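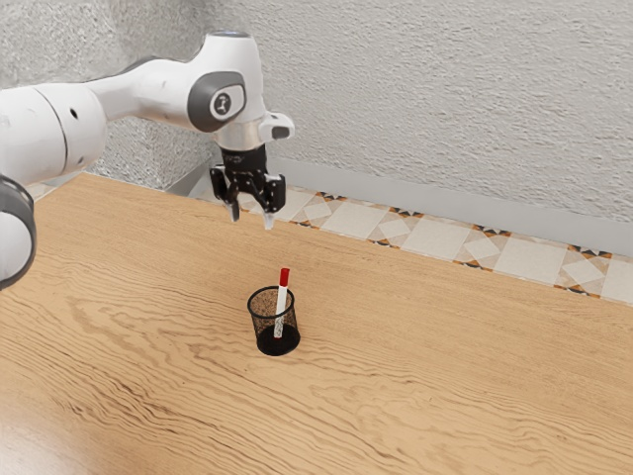

When is the best time to see ducks on the Dirard flats? The last two hours before high tide, when the water pushes everything off the mud and in toward the dike, and you can stand on the gravel and let the birds come to you.

I have been told this many times and I have ignored it many times, usually because I like my breakfast. Saturday, February 18, 2023 was the day I finally did it properly, and oh my goodness, what a morning! I'm writing it up the same evening with my boots still by the door and my notebook so smeared that I can't read half of page two.

I left the house in the dark and got to the Skustico Slough lot just as it was getting gray. One other car, no one in it. There was a skin of ice on the puddles and a light wind out of the northeast, so I put on the second pair of gloves right away and regretted it every time I tried to turn the focus wheel. Song Sparrows were already going in the blackberries, and a Bewick's Wren was giving that buzzy scold from somewhere near the trash can. I never did see it. A Marsh Wren in the cattails by the first bend was much more cooperative and sat right up on a bent stem, tail cocked, singing like a tiny sewing machine.

The dike trail runs straight for a while and then swings out to the point, and it was from the straight part that I first heard the wigeon. If you haven't heard a big flock of American Wigeon whistling before sunrise, please go and do it, it's the silliest and most wonderful noise. I stopped and did a proper count when the light came up, blocking them off in tens and going left to right twice. First pass 260-something, second pass 269, so 269 is what went on the checklist. With them was one drake Eurasian Wigeon, rusty head and creamy forehead, glowing like a little lamp among the others. I watched him for ages. He kept going to sleep and then getting shoved along by his neighbors.

By then the tide was really moving. Northern Pintail came in next, in long strings from the outer bay, and I put them down as 200. I'd love to be more exact but they would not stay put, and every time I was nearly done a fresh bunch dropped in behind the ones I had finished. Green-winged Teal were all along the edge in the soft stuff, dabbling with their heads down, plus a few Gadwall and one pair of Northern Shovelers spinning in a circle. I looked through every teal I could for the white horizontal stripe of a Eurasian bird. No luck, but I did find a bird with a smudgy sort of half stripe going both ways, and I'm leaving that one alone.

Then the Dunlin! I had been hoping, but the last two visits they were so far out they looked like pepper. This time they lifted off the far bar, went out over the channel, turned, flashed white, turned again and went dark, and came straight over the dike low enough that I could hear the wings. They settled on the last strip of mud maybe a minute's walk from me. I got 200 again (yes, the same number as the pintail, and no, I didn't copy it across) and seven Black-bellied Plovers standing among them looking big and grumpy. One Dunlin had a limp but seemed to be feeding fine.

The reason they all left was a Peregrine, of course. I didn't see it come in. One second everything was feeding and the next there was just a roar and the whole bay was in the air, ducks and all. It made one pass, missed, and went and sat on a piling out past the tide gate, where it preened as if the whole thing had been somebody else's idea. I had the scope on it for a good long look - slate back, fat dark mustache, very full chest. An adult, and a big one, so I'd guess a female.

I walked out to the point after that. It was colder there and the wind had gotten up. Out on the open water I had Bufflehead, Surf Scoters, a Horned Grebe, two Common Loons and a lot of distant black-and-white things that I decided were goldeneye. A Belted Kingfisher rattled past and landed on the Skustico sign, which made me laugh because there is a kingfisher painted on it.

Coffee was from the thermos, sitting on the driftwood log, with a peanut butter sandwich I had managed to sit on. Then I drove around to Wei Marsh on the other side of the highway, which I hadn't been to since July. What a change! In summer you can't see over the reeds and it's all swallows and yellowthroats. Now it's flattened and brown and half flooded, and you can see clear across to the barns. A Northern Harrier was working the far fence line, a gray ghost of a male, and a Great Egret was standing in the ditch. I also had a Wilson's Snipe get up from practically under my foot, and I yelped out loud. Red-winged Blackbirds were singing from the willows as if it was spring already. The path past the second gate is underwater, by the way, and higher than ankle boots. I turned around there.

Last stop was the Celleck Road fields for swans. There were some Trumpeters way at the back, heads down in the corn stubble, and heat shimmer off the road (in February, with me in two hats) made it hopeless to look for a Tundra among them. A Northern Shrike on the wires by the pump house was the last new bird of the day and a year bird for me. It dropped into the grass, came back up with something small, and flew off behind the shed with it.

I was home by early afternoon and asleep on the couch not long after that.

A few notes if you're thinking of going this week. The portable toilet at the slough is locked. The gravel at the start of the dike has washed out on the bay side, so keep left. A scope helps a lot at the point but you could do the straight part with binoculars and be perfectly happy, especially on a big tide. The morning highs are good for the next few days and then they slide into the afternoon, when you've got the sun in your face from the dike.

I'm going to try for the Eurasian Wigeon again with the better camera. My pictures of him today are a reddish dot and a lot of rear ends. I also want to get back to Celleck Road on a cloudy day and go through those swans one by one. And if anyone has had Short-eared Owls at Wei this winter please leave a comment, I stayed until dusk twice in January and got nothing but cold feet.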